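Bench Tops with Holes: Laying Out, Boring and Finishing a Perforated Work Surface

Print this page | E-mail this page
14 comments

A bench top with a regular grid of holes holds work better than a plain one. Pegs, stops and hold-downs can be placed close to the part, and the same holes take locating pins for repeat jobs. The cost is layout time. A grid that wanders by a sixteenth of an inch across the top will still accept pegs, but it will not hold a fence square, and there is no practical fix after boring.

The notes below apply to tops made from MDF, birch plywood or solid plastic sheet. Steel tops are a different job and are not covered.

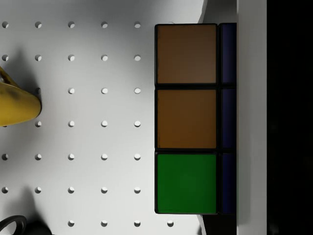

Page last changed: April, by Chun-hung Tse

Choosing the spacing

Spacing follows the reach of the clamps. Measure the throat of the hold-down in use and set the distance between holes at a little less than that figure. If it is greater, there will be positions on the bench where a small part cannot be clamped at all. Closer spacing than this adds boring time and weakens the panel.

Hole diameter follows the peg. Buy the pegs first and bore to suit. Nominal sizes from different makers do not agree, and a peg that is loose in its hole will tilt under side load. Bore a test hole in scrap of the same sheet, push the peg in by hand, and check that it goes down without a mallet and comes up without pliers.

Keep the first row at least 2 inches from any edge. MDF splits along its thickness if a peg is loaded too close to the side. Plywood is more forgiving, but the outer ply can still lift.

Laying out

Work from one long edge only. Confirm that it is straight with a known good straightedge, mark it, and take every measurement from it. Do not measure some rows from the front and others from the back. Sheet goods are seldom exactly to size, and the error will collect in the middle of the top.

Step off the rows with a long rule held in one position. Moving a short rule along and starting again at each mark adds a small error every time. For the cross lines, set a framing square against the marked edge and knife the line lightly. A pencil line is wide enough to let a center punch drift.

Check the diagonals before boring. Measure corner hole to corner hole both ways. If the two figures differ, find out why and lay out again.

Using a template

A template is worth making for any top with more than a few rows. Lay out a short section of the grid on a strip of half-inch plywood, bore it on the drill press, and use two of its finished holes to register the strip against holes already in the bench. Move along, pin, bore, repeat.

Templates wear. On one top bored at the Sollthorpe shop, a total of 436 holes, Chang-ho Son replaced the plywood strip partway through after the bit had begun to cut the sides of the guide holes. Hardened bushings pressed into the strip prevent this. If bushings are not available, cut several strips at once while the drill press is set up, and discard each one when a peg shows play in it.

Pinning to the last two holes each time will let the rows creep. Check against the long edge every few moves.

Boring

Clamp a sacrificial board under the sheet. Without it the bit will break out the lower face, and on a coated panel the chips can be larger than the hole. Replace the backer or shift it when it is full of holes. A hole in the backer under a hole in the top gives no support.

Use a brad-point bit in plywood and MDF. In plastic sheet, use a bit ground for plastic, run it slowly, and lift often to clear the swarf. If the swarf comes up as melted beads, the speed is too high. A plunge router with an up-cut bit gives a cleaner wall than a hand drill and holds the hole at right angles to the face, provided that the base is flat and free of chips.

Ease the top rim of each hole with a countersink. A light touch is enough. The chamfer guides the peg, protects the edge from chipping, and keeps a sheet of paper or cloth from catching when it is dragged across. Set a depth stop so that all of the rims match.

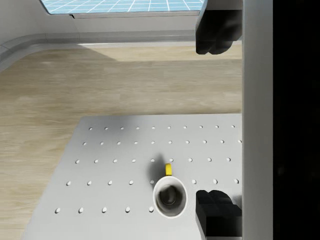

Cut the chamfer before finishing. A countersink run through cured paint leaves a ragged ring, and the bare material inside it will pick up moisture.

Sealing

The cut walls of an MDF hole drink finish. Apply a first coat of thinned shellac with a bottle brush or a rolled rag, let it dry, then sand lightly with abrasive wrapped around a dowel. A second coat is normally enough. Thick finish inside the hole will reduce the diameter, so check the fit with a peg between coats.

For the face, a hard white paint shows dropped screws and small parts well, and makes stains easy to find. It also shows every scuff. Clear finish hides wear better but gives less contrast. Su-chen Shek has used both on benches at Rorkside and now paints the top used for assembly and leaves the one used for sawing clear.

Leave the paint to cure fully before setting anything heavy on it. Dry to the touch is not sufficient. Rubber feet in particular will bond to soft paint.

Supporting the underside

Place the frame rails between rows. A rail directly below a row blocks the pegs, and the mistake is easily made if the frame is built first. Draw the grid on paper, mark the rails on the same drawing, and shift the rails as needed. Leave enough room under the top for the longest peg plus a hand to push it up.

Shelves under a perforated top collect sawdust. Fit a tray, or accept that whatever is stored there will need wiping.

Care

Vacuum the holes with a crevice tool. Compressed air moves the dust to the floor and into the next hole. Wipe up glue at once; cured glue in a hole can be removed with the original bit turned by hand, never under power. Spilled liquids run straight through, so keep finishes and thinners on a tray.

Worn holes can be repaired by gluing in a plug of the same material, trimming it flush and boring again from the template. Keep one good strip for this purpose, labeled and stored flat.

Related pages
Hold-Downs: Measuring Throat and Reach
Sealing MDF Edges
Checking a Straightedge
Drill Press Fences from Scrap
Storing Sheet Goods in a Damp Garage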